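# Keeping a Two-Arm Cell in Working Order

CLOLLANO – The two-arm cell at the Clollano workshop in Skirkodbridge has logged 1,809 hours of operation, and the greater part of its upkeep concerns cables, fasteners and dust. Under a maintenance schedule adopted in November, the cell is inspected after every 50 hours of running time.
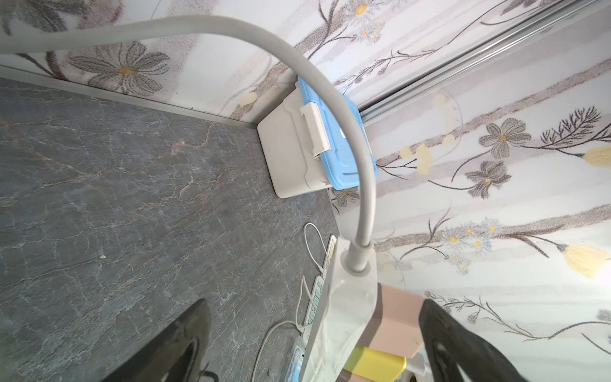 Inspection begins with whatever can shift without being noticed. Clamps are tested by hand, and any joint that yields is tightened before the arms are powered. A gooseneck arm held in a clamp, such as the gray one that arches past the storage box, is checked at the collar, where a small rotation at the base becomes a large one at the far end. Its position is then compared with the setup sheet.

Fingers and wrist mounts come next. Plates are wiped with a dry cloth, screw seats are examined for wear, and the conduit at each wrist is flexed through its full travel. The workshop replaced its first set of fingers after 752 hours and now keeps a matched pair in stock.

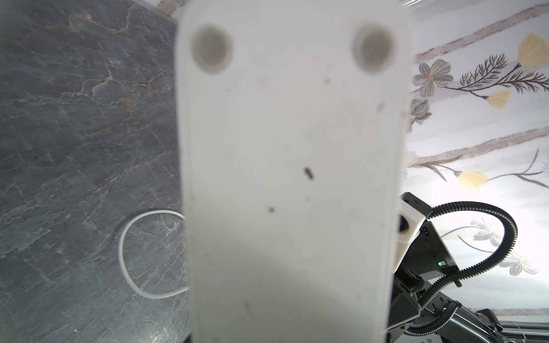
Montes, which maintains similar cells in Stukville, takes a different view of the interval. It holds that wrist cables should be inspected daily, and that a schedule counted in hours “rewards the cell that stands idle.” Clollano has kept its schedule but has added a brief visual check at the start of each shift.

Alignment is the longest task. Both arms share one rail, so a base plate that has moved affects the work of its neighbor. Plates are loosened and reset one at a time, and each arm is driven slowly to its reference points before the second is touched.

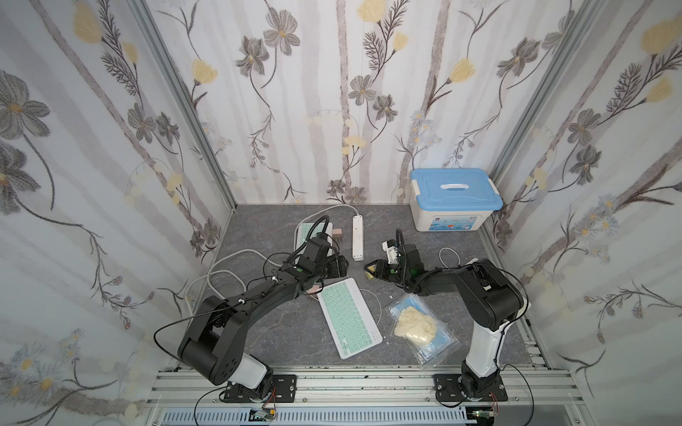
*Both arms are bolted to a common aluminum rail frame.*

Records for the cell now run to 282 entries – most of them a single line. They note the fastener or cable concerned, the action taken and the reading afterward.

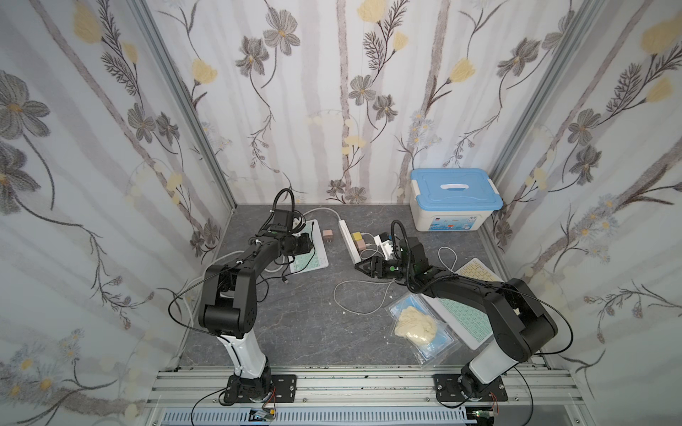

Before a cell is returned to service, the technician runs the arms at reduced speed through their full reach. The test is carried out with work items in place, because clearances measured over a bare floor can mislead. Keyboards lying beneath the forearms and a power strip toward the back leave less room for the grippers than the drawings suggest, and loose white cable must be kept out of their path. Any contact ends the test, and the reference points are taken again from the left arm.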